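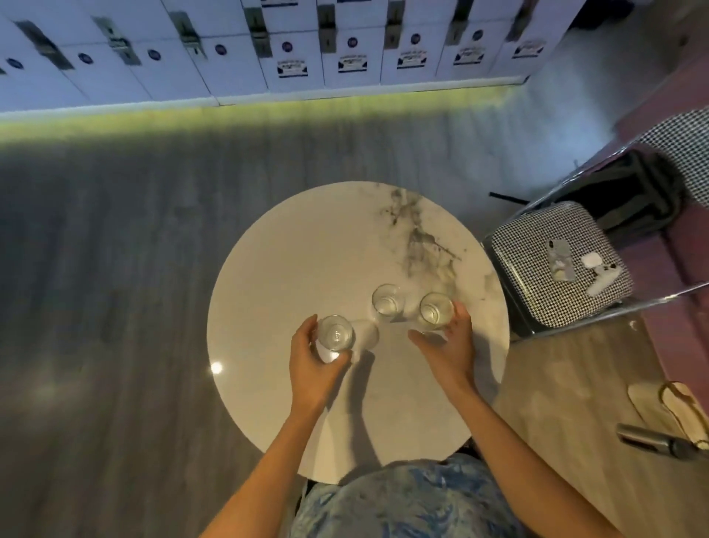 Last changed: July 26, 2023

**Ticket 332 – Trullow glass station stops on mixed pickups**

Site: Campbell, lounge and back room
System: Trullow station, firmware from February, job list sent by Claneck
Status: open, workaround in use

**Problem**

The Trullow arm picks glasses off the intake tray, tips out what's left, and racks them for washing. Claneck watches the tray and sends a "collect" job to the floor tablet when there is room for more. Both parts worked until we started using two kinds of tumbler. Now the arm closes, lifts a little, reports GRIP WIDTH, and parks. Everything behind it waits until someone walks back and clears the fault.

The log shows 54 of these stops since the last service. The station was at nearly 3,000 cycles when I pulled it.

**What we tried**

- Restarted the station. Same fault on the second glass.
- Cleaned the pads and ran the pad test. Pass.
- Raised the close delay to 200 ms. No change, set back to default.
- Ran a tray of straight-sided tumblers only. No stops.
- Ran a tray of tapered ones only, with the profile switched by hand. No stops.

So each profile is OK by itself. The station can't change between them during a tray.

**Effect on the floor**

Before the station, one person per shift cleared tables, washed, and put away. The shift plan now has no washing hours in it. Clearing is still done by hand, and so is sorting, which isn't in the plan at all. People pick up each glass, look at the base and sides, and put it in the tapered crate or the straight crate. Claneck counts a job as late if the crate isn't on the tray in time, and the late jobs show up on the shift report under the person's login. Two people on the floor have asked for that to be turned off while this ticket is open. I agree with them.

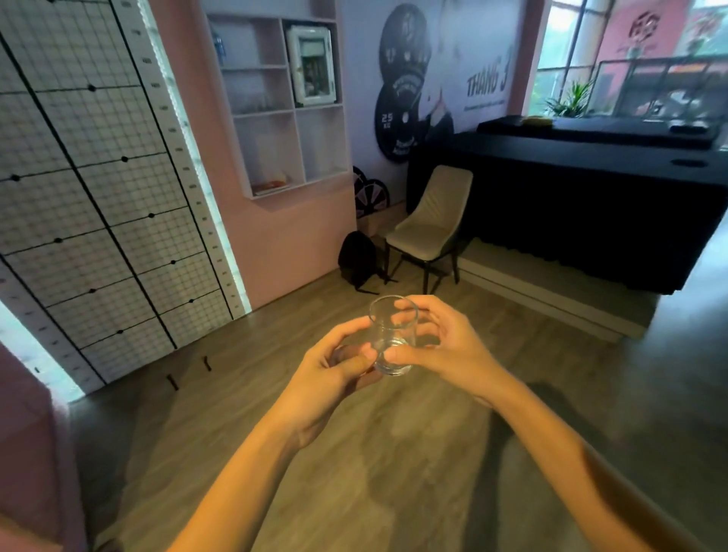 Laltley support replied that mixed trays are outside the current setup, and that a profile switch per glass needs the side sensor turned on. It is fitted on our unit but not licensed. They also asked whether glasses with water in them are going on the tray, because the weight can trigger the same code.

Some are. I repeated the straight-only tray with a little water left in each glass and got no stops, so I don't think that's the cause here. We are emptying them before the tray for now anyway – one more hand step.

**Workaround**

1. Clear the table and empty the glasses.
2. Sort into two crates by shape.
3. Load one crate at a time. Don't top up from the other one.
4. Pick the profile on the panel before pressing Start.
5. If it parks, open the guard, take the glass out by hand, press Clear.
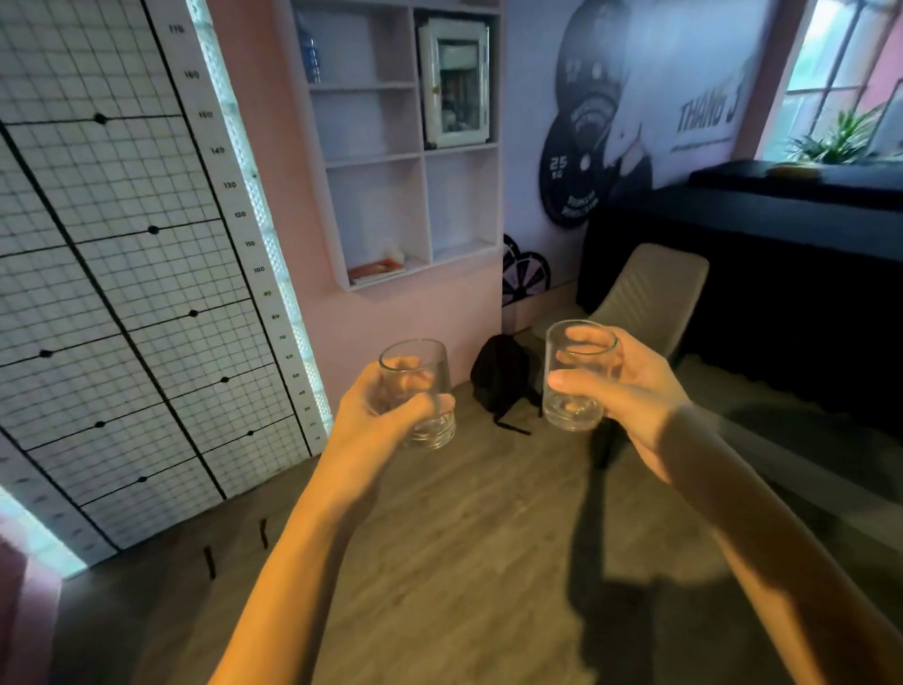 *Tapered tumbler at left, straight-sided at right.*

**Still open**

- Laltley to quote for the side sensor license.
- Claneck to pause late flags on collect jobs for Campbell. Requested, no answer yet.
- Sorting time to go into the shift plan. Until it does, please write it on the paper sheet next to the station, including the short ones.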